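How to hang patterned wallpaper in a small space

27 August 2020
By Nighat Chaudhry
Filed under: Weekend Jobs, Walls & Floors
1,189 shares | 17 comments

Quick one this week. Have papered the hall cupboard, the inside of a bookcase and the nook under the stairs at Neltcombe since February, so writing it down before I forget the lot.

Small spaces are fiddlier than big walls. More corners, less room for your elbows. But you use less paper, and you can go a lot louder with the pattern.

What you need

Paper. Paste (or paste-the-wall paper, easier in a tight spot). Wide brush. Smoothing brush or plastic smoother. Pencil, tape measure, small level. Long scissors. Snap-off knife and a full pack of blades - you'll go through them. Damp sponge, bucket, old towel. Sugar soap. Filler.

Choosing the pattern

Look on the label for the repeat. Mine was 53 cm, same as the roll width, which confused me for a good ten minutes in the shop. Big repeat means more waste. Little repeat or a random match, hardly any.

Check all your rolls have the same batch number before you leave. Do it again at home. 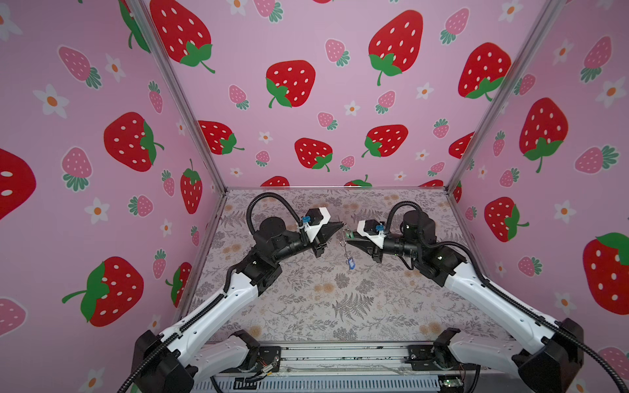

Strawberry paper on the back wall and both sides.

Think about where the pattern is going to stop as well. One wall only, you'll want a clean edge or a bit of trim. Wrapping it round three sides looks better to my eye but the corners have to be right. More on corners further down.

Prep

Boring but do it. Take out shelves, hooks, screws. Wash the walls with sugar soap, rinse, leave to dry overnight. Fill the holes. Sand. Wipe the dust off. If it's bare plaster or raw timber, seal it first. I skipped that on the bookcase and the paper started lifting within a week, had to redo teh whole back panel.

Shiny paint wants a light sand too.

First drop

Start on the back wall, in the middle. Measure the width, mark halfway, draw a plumb line top to bottom with the level. Don't trust the corner. Corners in old houses lean.

Now hold the roll up dry and slide it about till you like where the pattern sits. Pick what goes at eye level. Cut your length with 5 cm spare top and bottom.

Paste, line up with the pencil mark, press from the middle out. Bubbles go to the edges. Leave the spare bits hanging for now.

Second drop goes right beside it, edges touching, no overlap. Match at eye level first. If it's a hair out at the bottom, you can live with it.

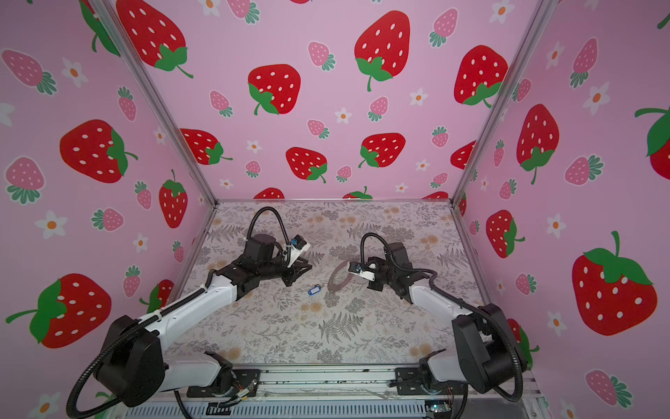
Colour is where people come unstuck, I reckon. They pick the paper on its own and then put it next to something it fights with. Take a sample home and leave it taped up for a few days, look at it morning and night. Worry about the floor at the same time. A bright paper like pink strawberries with little white flowers can sit over a second pattern if the second one is quiet - pale grey ferns and sprigs, a bit of faint tan-orange blossom. Two loud ones together, no. My sister in law Anum Magsi did red checks under lemons and had it all out again by winter.

Corners

The bit everyone rings me about.

Inside corners: never wrap a full width round. Measure from your last edge to the corner in three spots, take the widest, add 1 cm. Cut the drop to that. Hang it so the spare centimetre turns onto the side wall. Then draw a new plumb line on the side wall and hang the offcut to that, lapping over the little turn. You'll lose a sliver of pattern. Fine. Use overlap adhesive if it's vinyl, ordinary paste won't hold vinyl to vinyl.

Outside corners: wrap 3 cm and do the same again.

If the gap's really ugly, a strip of corner trim covers it. Metal or timber, either's ok. Cut it a touch long and sand back.

Trimming

New blade for every cut. Yes really. Push the paper into the edge with a wide filling knife, run the blade along it, then shift the filling knife and carry on without lifting the blade out. Torn edges mean a blunt blade or the paper's too wet. Wait ten minutes, have another go.

Sponge paste off the front straight away, dried paste goes shiny.

Drying

Windows shut, heater off. Slow is good. Leave it 24 hours before shelves go back in. Small bubbles usually flatten on there own. If one's still there on day three, nick it with the blade, dab of paste behind, press.

Keep the leftover roll, flat not standing up. Write the batch number inside the cupboard door in pencil.

Lining drawers next time, if I get to it.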